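4. Findings: what the queue at Hescombe was made of

4.1 Joining

The first thing to be said about the morning queue at the Hescombe post office counter is that most of the people in it would not admit to being in it. They were reading the cards by the door. They were waiting for someone. They had come in to get warm, and if a space happened to open at the counter they would fill it as a kindness to the rest of us. In the fieldwork notes for March the phrase "I'm not really queuing" appears so often that I began to shorten it to INRQ, and the code stuck.

Earlier writing on queues tends to treat joining as a single act: a person arrives, finds the end, and stands there. At Hescombe the end of the line was a matter of opinion. The counter sits at the back of a shop that also sells cards, wool and paraffin, and the line has to bend twice to avoid the wool. At the second bend there is a gap wide enough for a pushchair. Whether the people beyond the gap belonged to the line or were simply near it had to be settled afresh each morning, usually by means of the question "Are you in the queue?", asked in a tone that made it clear what the right answer was.

Regular customers had their own way round this. They joined by voice. A regular would come through the door, say good morning to the back of the last head, and then wander off to look at the paraffin, having left what one of them called "my marker". A marker was good for as long as the head in question remembered it. Strangers did not know about markers and so were always pushing in, though they had done nothing but walk to the back and stand there.

4.2 Method, such as it was

I observed the counter over one winter and the start of one spring, from a stool next to the birthday cards. The shop owner, Iwona Głowacki, agreed to this on the condition that I bought something each day, and I now own more wool than I can explain to my department. In all I recorded 300 waits from joining to being served. A further set was begun and dropped because I had been asked to mind the till.

Each wait was entered on a paper sheet with the time of joining, the time of service, the length of the line and any remark made out loud. I had meant to use an app called Skikex, which promises to do all this with one thumb. It does, but it also chirps when a record is saved, and a chirp next to the birthday cards at a quiet moment is not what is meant by unobtrusive observation. Paper it was. The sheets were typed up in the evenings, and the remarks were sorted by hand on a table. 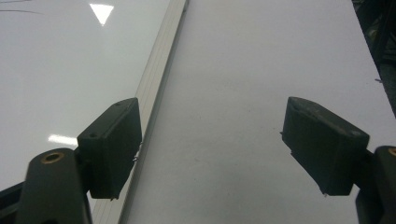
Figure 3. Work surface.

The sorting produced four rough families of remark: complaint, apology, forecast and what I have called general weather, which covers weather. Complaint was much rarer than I had been led to expect. The people of Hescombe would stand behind a man posting nine parcels to nine countries and say only "Well, he's come prepared." It took me some time to hear how savage this was. A second reader, who grew up two streets away, moved a good share of my "general weather" into "complaint" on the grounds that "it's brightened up, at least" is only ever said with one eye on whoever has not.

Forecasts were the largest family by some way. A forecast is any remark on how long this is likely to take, and it was nearly always wrong on the gloomy side. People who had waited three minutes would announce that they would be there till Christmas. I take these less as estimates than as a form of company. A person who says "we'll be here all day" has said "we", and after that it is quite hard for the next person along to go on pretending to read the cards.

4.3 Letting in

The rules for letting someone go ahead were stricter than those for keeping them out. An offer had to be made once, refused once, made again and then taken up with thanks. Anyone who accepted at the first offer was served quickly and talked about afterwards. Anyone who refused twice caused real trouble, for the person offering had by then stepped half out of the line and could not easily step back. On one morning this left a clear space at the head of the queue for what my sheet gives as 109 seconds, with two people on either side of it, each holding out a hand towards it like a waiter.

There was general agreement on who deserved an offer. A single letter with the stamp already on it did, as did anyone with a crying baby. A dog did not, but a dog could change how warmly the owner was refused. Bank business did not, and was felt to be slightly showing off. Passport forms were in a class of their own. The sight of the passport envelope would send a kind of sigh down the line, and several people would remember that they needed wool.

It should be said that the staff played very little part in any of this. Mrs Głowacki took the view that whoever was standing in front of her was next, and that how they had got there was between them and their conscience. When appealed to directly, she would look at both parties for a moment and ask if either of them wanted a bag.
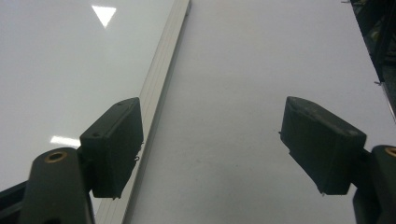
4.4 The ticket machine

The arrival of the ticket machine offered what a better organised researcher would have planned as an experiment. It was supplied by Segura, on trial, and stood just inside the door on a thin grey post. The customer pressed a button and received a number. A screen over the counter showed the number being served. The leaflet that came with it promised a calmer wait.

The machine had been set to start at 900 each morning, and no one in the shop could find out how to make it start anywhere else. The first customer of the day was therefore handed a slip that seemed to say there were eight hundred and ninety-nine people ahead of her in an empty shop. She left. She told others. By the second week everyone knew that 900 meant first, and there was some quiet pride in drawing it, but the early figures for the trial are not good and I have kept them apart from the rest.

Once the slips were understood, the line did not disappear, as the leaflet had said it would. People took a number and then queued anyway, in number order, past the wool and round both bends. When I asked why, I was told that the number was for the machine and the queue was for us. One man put it more sharply: a slip of paper told him when he would be served, but only a queue told him who was trying to get in first. Markers went on as before, too, with the small change that a regular could now leave his slip with somebody and go to the bakery, so that a person near the front might be holding five tickets and speaking for a fair part of the parish.

Waits under the machine were a little longer than waits without it. I would not lean on this. The counter was short of staff for part of the trial, and some of the extra time went on pressing the button again to see if it would give a better number. What did change was the talk. Forecasts fell away almost at once. With the screen to look at, there was nothing to guess, and people who would have said "we'll be here all day" said nothing and watched it. Apologies fell as well. Complaint went up, and for the first time it had an object that could not answer back.

Segura took the machine away at the end of the trial. The post left a small round mark on the lino, and people joining the queue still tended to stop at it for a second before moving on. My last sheet for the site, dated 1/29/23 in Mrs Głowacki's hand, as I had by then lost my own pen, belongs to a pilot visit and turned up behind the cards long after the rest had been typed. It has been left out of the counts but I have drawn on it for remarks.

4.5 A note on the second site

A shorter spell of observation was carried out at the Nalia bakery across the road, mainly to see if the Hescombe habits travelled. They did, for the most part. Markers were honoured there and the double offer was in use. The one clear difference was that at the bakery the goods could run out, and this made people count. A customer fourth in line with three custard slices left in the window is not open to general weather. Offers to go ahead were made with the eyes on the tray, and were sometimes withdrawn halfway through if the tray was seen to change.

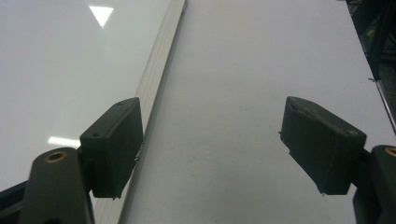 Did people at the bakery leave the queue when the thing they wanted had gone?

Hardly ever. They stayed, reached the front, asked for the custard slice as if it might have been kept back for them, and then bought a loaf. Leaving would have meant walking past everyone behind them, and several said they would sooner have the loaf. I recorded a few departures, all by people under thirty, and in each case the gap was left open for a moment before the line moved up.

The bakery waits are given separately in the appendix, with the custard slice days marked.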